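Rengate 7 Tabletop Mini Fridge

A small fridge for people who have a table, a socket and modest ambitions. The Rengate 7 keeps lunch and a few drinks within arm's reach, sparing you the walk to the big fridge and whatever conversation is waiting there.

Inside is one wire shelf. You get a space above it and a space below it, and that concludes the tour of the storage system. Plates go in flat, one per level, if you haven't piled the food too high.

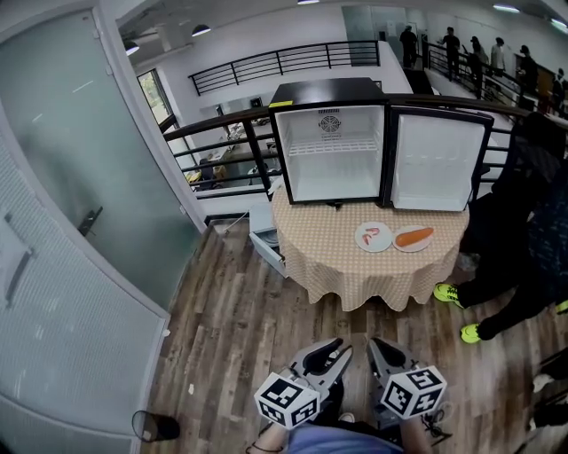 The mini fridge on a round table. Toy shrimp and plates not included.

Give the door some thought before you pick a spot. It swings out to the side and wants the room to do it, so a table shared with a lamp, a printer and a fern will need to lose one of them. (We'd keep the fern.) A tablecloth is fine underneath – pull it smooth first, and don't let it bunch up behind the cabinet.

The inner door is molded, with ledges and shallow round recesses for bottles or cans. The gasket runs along the door edges and wipes clean with a damp cloth. Keep food clear of the vents on the back wall, however tempting that last inch may look.
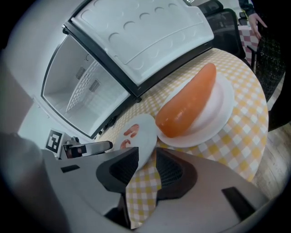

Ordering and delivery

Item number: Ronditz 315
Power cord: 100 cm
Shipping: leaves our Pimgate warehouse in 17 working days, or sooner if December is behaving itself
Returns: accepted empty. We mention this from experience.

Spare shelves are sold separately under the Du accessories range.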